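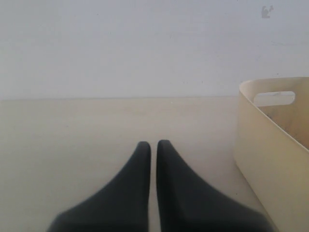
Ausgabe 143, Seite 8

Tomatensamen selber nehmen, trocknen, lagern

Kurzanleitung. Wer's ausführlich will: das große Saatgutheft, Bestellnummer 589, da steht auch die Theorie drin. Hier nur die Praxis, Schritt für Schritt, ohne viel Drumrum.

Vorab: samenfeste Sorten nehmen. Hybriden (F1 auf der Tüte) gehen zwar auch, aber was dabei rauskommt, weiß man vorher nicht. Supermarkttomaten sind fast immer F1. Kann man probieren, nur nicht wundern. Ich nehm meistens Fivard und Lalolell, beide aus dem Tausch, beide zuverlässig. Fivard ist die frühere, Lalolell schmeckt besser.

Früchte aussuchen

Nicht die letzte vergessene Frucht am Strauch. Gesunde Pflanze aussuchen, davon schöne, vollreife Früchte, gern schon überreif und etwas weich. Faule Stellen: weg damit. Pflanzen mit Braunfäule oder komischen Mosaikflecken auf den Blättern kommen nicht in Frage, auch wenn die Tomate selbst gut aussieht.

Am besten schon im Juni ein Bändchen an die Pflanze machen, die am kräftigsten dasteht. Im Herbst erinnert man sich sonst nicht mehr, welche das war. Ich jedenfalls nicht.

Mehrere Früchte von mehreren Pflanzen mischen, wenn man genug hat. Gleiche Sorte natürlich.

Auskratzen

Tomate quer halbieren, nicht längs, dann liegen die Kammern offen. Mit dem Teelöffel Samen samt Glibber in ein Glas. Der Rest kommt in die Soße. Glas sofort beschriften! Sorte drauf, Jahr drauf. Nicht nachher. Nachher stehen lauter gleiche Gläser da und man rät.

Schluck Wasser dazu, aber wenig. Zu viel Wasser bremst die Gärung und manche Samen fangen dann an zu keimen.

Gären lassen

Der Glibber um den Samen hemmt die Keimung und muss ab. Geht am einfachsten mit Gären. Glas mit Küchenpapier abdecken, Gummi drum, zimmerwarm hinstellen, nicht in die pralle Sonne. Einmal am Tag umrühren. Zwei bis drei Tage reichen normalerweise, bei Hitze auch mal weniger. Riecht nicht schön. Deshalb nicht in die Küche stellen, wenn Besuch kommt.

Fertig ist es, wenn die Samen nach unten sinken und sich beim Reiben zwischen den Fingern rau anfühlen. Noch glitschig = noch warten. Aber nicht ewig, nach vier, fünf Tagen wird's riskant und die ersten keimen im Glas. 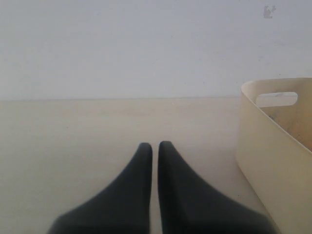
Heller Tisch, darauf ein Behälter.

Auswaschen

Glas mit Wasser auffüllen, umrühren, kurz stehen lassen. Gute Samen sinken, taube schwimmen mit den Fruchtresten oben. Vorsichtig abgießen. Das Ganze so oft wiederholen bis das Wasser klar bleibt. Dann durch ein feines Sieb, nochmal unter den Hahn, mit dem Löffelrücken leicht drüberreiben.

Sieb zwischen zwei Sorten gründlich ausspülen und gegen das Licht halten. Da bleibt immer was in den Maschen hängen und im nächsten Jahr hat man eine rote Tomate im gelben Beet.

Trocknen

Kaffeefilter oder Teller. Kein Küchenpapier, da kleben die Samen dran fest und man pult sie einzelnd ab. Dünn ausstreuen, nach ein paar Stunden mal mit dem Finger durch, damit nichts klumpt. Schattig, luftig, zimmerwarm. Nicht in den Backofen, auch nicht auf "ganz niedrig". Auch nicht auf die Heizung. Alles was deutlich über 30 Grad geht, kostet Keimkraft.

Eine Woche liegen lassen, lieber länger. Probe: Samen auf einer harten Unterlage knicken. Biegt er sich, ist noch Feuchtigkeit drin. Bei Regenwetter dauerts halt.

Wer mit Filtern arbeitet: Sorte mit Bleistift auf den Filter schreiben, bevor er nass wird. Filzstift verläuft.

Abfüllen

Papiertütchen gehen immer. Atmen, kosten nichts, lassen sich beschriften. Nachteil: Mäuse, Feuchtigkeit, Motten. Röhrchen mit Schraubdeckel sind dichter, dafür muss das Saatgut wirklich knochentrocken sein, sonst schimmelt es drin. Ein paar Körner Reis dazu, vorher im Ofen getrocknet und abgekühlt, helfen etwas. Besser ist Silicagel.

Auf jede Tüte, jedes Röhrchen:
Sorte
Erntejahr
Herkunft
evtl. Besonderheit (früh, platzt leicht, Stab nötig)

Bei mir kriegt jede Sorte noch eine laufende Nummer, die in der Gartenkladde steht. Lalolell ist die 241. Klingt übertrieben, spart aber Platz auf dem Etikett.

Lagern

Dunkel, trocken, kühl, und vor allem gleichmäßig. Gartenhaus ist schlecht, da schwankt alles. Schlafzimmerschrank ist gut. Kühlschrank geht auch, dann nur luftdicht und vor dem Öffnen erst auf Zimmertemperatur kommen lassen, sonst schlägt sich Wasser nieder.

Tomatensamen halten bei ordentlicher Lagerung locker vier, fünf Jahre, oft mehr. 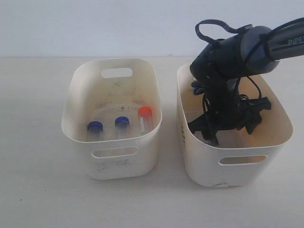
Morven MacLeish: Danke für die Anleitung, eine Ergänzung zur Lagerung. Ich hatte alles nach Sorten sortiert und immer das frische Saatgut zuerst genommen, weils vorne lag. Jetzt sortiere ich nach Jahren, das Älteste kommt nach vorn. Und von jeder Sorte hebe ich was vom Vorjahr auf, falls sich doch was verkreuzt hat.

Guter Punkt, mit der Vorjahresreserve vor allem. Mach ich ab jetzt auch so.

Keimprobe

Im Februar, bei altem Saatgut. Zehn Samen auf feuchtes Küchenpapier (hier darf es Küchenpapier sein), einrollen, in einen Gefrierbeutel, warm stellen. Nach einer guten Woche nachschauen. Keimen acht oder mehr: alles bestens. Die Hälfte: einfach dichter säen. Ein oder zwei: komplett aussäen was da ist und im Sommer neu vermehren, bevor die Sorte weg ist.

Die gekeimten kann man vorsichtig in Erde setzten, Wurzel nach unten, nicht anfassen, Pinzette am Samenkorn.

Nächstes Mal Bohnen und Erbsen, geht schneller und stinkt nicht.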